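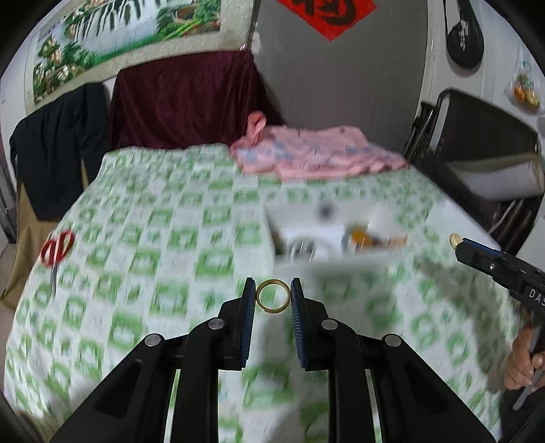

金色小环与红柄剪刀

首页 关于我们 产品中心 经销合作 售后服务 联系方式

关于 Vulora

Vulora 是一家从事显示连接线材研发与生产的企业,总部及主要车间设于 Lim 工业园。公司早期承接显示器厂商的配套线束订单,其后转向自有品牌,现有产品涵盖视频线、信号延长线及会议室用长距离光纤线。公司现有员工 261 人,其中从事结构与信号测试的技术人员 42 人。

公司产品以 Walletti 系列为主。该系列面向办公、教学及小型演播场所,按长度与接头形式分为 36 个型号,全部型号均可单独订购,亦可由经销商按项目配套供货。型号后缀为 L 者采用直角接头,适用于壁挂显示器背部空间较窄的安装环境。
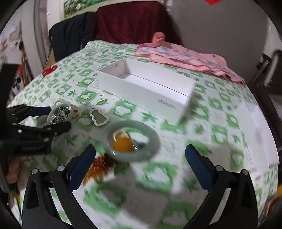
线材的包装与存放方式对使用寿命有直接影响。Walletti 系列的短线出厂时一律盘成单圈,以软质扎带固定,不作八字折叠,接头处不受力。盘好的线圈平放入盒,形状与图中平放在布面上的淡绿色玉镯相仿,只是直径更大。长线则绕于纸轴,轴端标注长度及生产批次。客户收货后如需长期存放,请保持原有盘绕状态,避免重物叠压。

质量与检测

每批成品在入库前须经过导通、屏蔽与画面传输检测,接头另作插拔试验。检测记录按批次归档,保存 3 年以上,经销商可凭批次号向公司申请查阅。检测不合格的线材不作降级销售,统一拆解后交由回收单位处理。
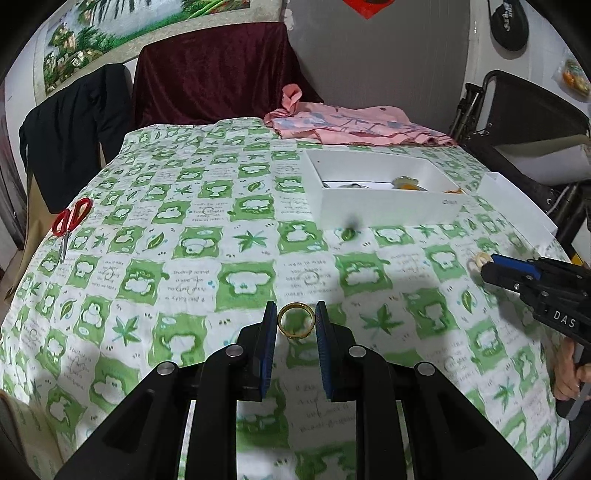 布面上的金色圆环

经销与服务

公司产品通过授权经销商及自营网店销售。项目客户可申请样线,样线随附检测单,测试期满后可退回或转为采购。售后部门周六照常受理报修,节假日安排另行公告。因安装弯折过度造成的损坏不在保修范围之内,但可按成本价更换接头。
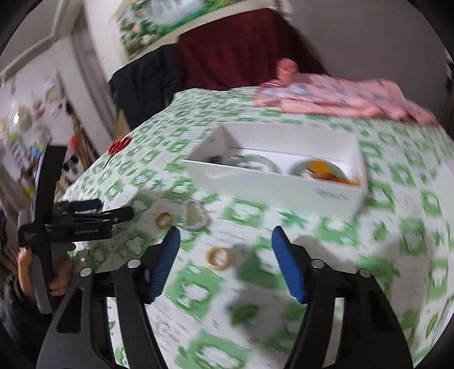 Femley 在来函中提到,其会议室改造项目采用长距离光纤线后,投影信号较原方案稳定,但线身上的方向标识偏小,施工人员在吊顶内难以辨认,希望予以改进。公司已将该意见转交产品部门,新批次的发送端与接收端将以不同颜色的护套区分。

公司欢迎各地工程商与院校就定制长度、接头形式等事项来函洽谈。来函请注明所需型号、数量及使用环境。

读者留言

直角接头有没有向左出线的?现在买到的都是向下的,和我们的支架冲突。

五月订的两条延长线已收到,盘得很整齐,护套比以前那批软一些。

希望网站上能直接下载检测单,每次都要找经销商要,比较慢。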